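**Grovwood housing co-op opens shared kitchen to all residents**

GROVWOOD, March. Residents of the Hutsuliak building can now use the ground-floor kitchen every day from 7 a.m. The room was closed over the winter while the old sink and drain line were replaced.

The work was carried out by Nindosov, a local plumbing firm, and took five weeks. New shutoff valves were fitted under both sinks, and the water heater was moved to the hall closet.

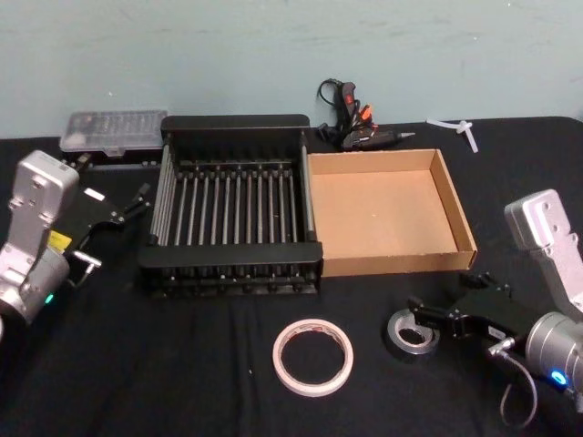
Bookings are made at the front desk or by phone. A two-hour slot is free for anyone living in the building. Outside groups pay $50 and leave a $200 deposit, returned after the room has been checked.

Users are asked to wash and put away their own dishes before the next slot starts. Food left overnight will be thrown out.

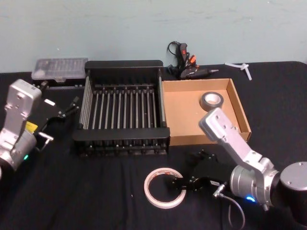 Evening slots matter most to people who work days, according to Liudmyla Nechyporuk, and she hopes the 9 p.m. closing time can be pushed back by summer. The co-op will look at the hours again once the first bookings are in.

Siltel has connected a wall phone for emergency calls. It does not take outside calls. 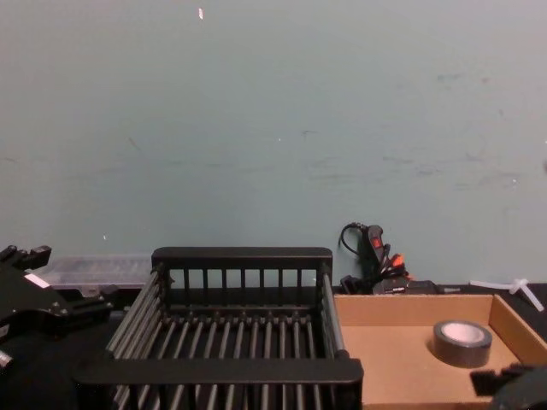

Lakmal Dissanayake would like to see a monthly shared dinner, "even if it's just soup and bread," and has offered to cook the first one. A sign-up sheet is at the front desk. 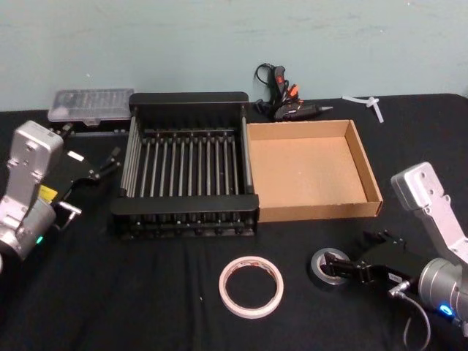 Parking behind the building is limited. Groups bringing equipment should unload at the side door on Tuesday, when the rear gate is closed for trash pickup.

Contact: Grovwood front desk, weekdays until 5 p.m.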